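Reading and Writing Workshop, Handout 4: How English Spelling Keeps Old Sounds
Prepared by Mahnaz Zamani

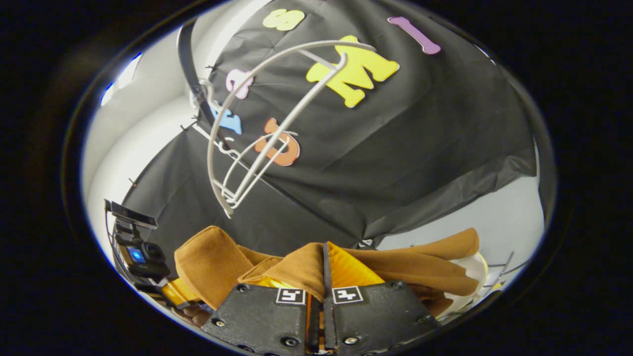
Why does English write letters that are not spoken?
Most of them were spoken once. The spelling was fixed on paper while the pronunciation was still moving, and afterwards the mouth went on and the paper stayed.

1. The silent K and G

Take "knee," "knife," "knot" and "know." In Old English the K was pronounced, and a speaker of German still pronounces it in "Knie." English speakers dropped it during the 1600s and into the 1700s. The same happened to the G in "gnat" and "gnaw." The W in "write," "wrist" and "wrong" was also a real sound in earlier times.

Please say "knight" aloud in the old way during the class, with the K at the front and a rough sound in the throat where GH stands. It is a little embarrassing the first time, but you will not forget the spelling afterwards.

2. GH

This pair of letters gives my students more trouble than any other. Old English had a sound like the one at the end of Scottish "loch." The scribes who came after the Norman Conquest used several ways to write it, and GH was the one which won. Later the sound went away in most words (night, light, daughter, though) and in a few words it changed to F (laugh, cough, rough, enough). You cannot guess from the page which of the two happened. You must learn the F words, but the list of common ones is short.

The H in "ghost" is a different story. It was most probably brought in by William Caxton's printing shop. He had lived many years in the Low Countries, and the Flemish spelling of the word had an H. The older English spelling was "gost" or "gast."

3. Letters that were added by scholars

Some silent letters were never pronounced in English at all. In the 1400s and 1500s learned people wished to show that certain words were related to Latin. So "dette" became "debt," after Latin "debitum," and "doute" became "doubt," after "dubitare." The C in "indict" and the P in "receipt" came in by the same door.

Sometimes the scholars made a mistake. The word "island" comes from Old English "iegland" and has no connection with Latin "insula." Somebody believed that it had, and put in an S. "Isle" does come from "insula," through French, and this is probably how the confusion started.

Compare:
debt -- debit
doubt -- dubious
receipt -- reception
sign -- signal
bomb -- bombard
autumn -- autumnal

In every pair the letter is silent in the first word and heard in the second. When you are not sure how to spell a word, look for its relative.

4. The vowels

If you know Spanish or Italian, you expect the letter I to sound like the vowel in "machine" and the letter A like the vowel in "father." English once worked nearly like this. Between the 1400s and the 1700s the long vowels moved, one after another, and we call this the Great Vowel Shift. "Name" was said something like "nah-muh." "Time" was said something like "tee-muh." The final E was a small syllable of its own before it became silent.

The silent E then received a new job. It tells the reader that the vowel before it is long: hat and hate, bit and bite, hop and hope. There are exceptions, and they are unfortunately among the words we use every day: have, give, love, some, come, done. With "have," "give" and "love" there is a second rule at work. English does not like to end a word with the letter V, therefore an E is put after it whether the vowel is long or short.

5. O in place of U

Look at "love," "son," "wonder," "monk" and "tongue." We hear the vowel of "cup," but we write O. The usual explanation is handwriting. In the script of the Middle Ages the letters U, N, M and V were made with the same short downward strokes, and a word such as "sun" or "munk" was hard to read in a row of them. Writing O broke up the row. Not every historian of the language accepts this fully -- French habits may have helped -- but it is a useful thing to remember.

6. Invented names

Makers of new names also follow spelling habits, often without knowing it. Read these aloud before you discuss them with your neighbor: Gevus, Kaller, Gramumano. Is the G of "Gevus" hard, as in "get," or soft, as in "gem"? Both can be defended. The double L in "Kaller" makes most readers choose a short A. Then consider my own mother's family name, Esfahani, and decide which syllable you wish to stress. Ask yourself what in the spelling led you there.

Homework

a) Find 8 words with a silent letter in a newspaper article. For each one, write whether the letter was once pronounced or was added later. A good dictionary with word histories will tell you.

b) Write one paragraph on this matter: should "though" be spelled "tho"? Give a reason for your opinion and one reason against it.

c) Read the first page of the Caxton preface that I gave out in January. Mark every word that is spelled differently today. Do not translate it, only mark.

Please bring the dictionary again next time, the paper one if you have it.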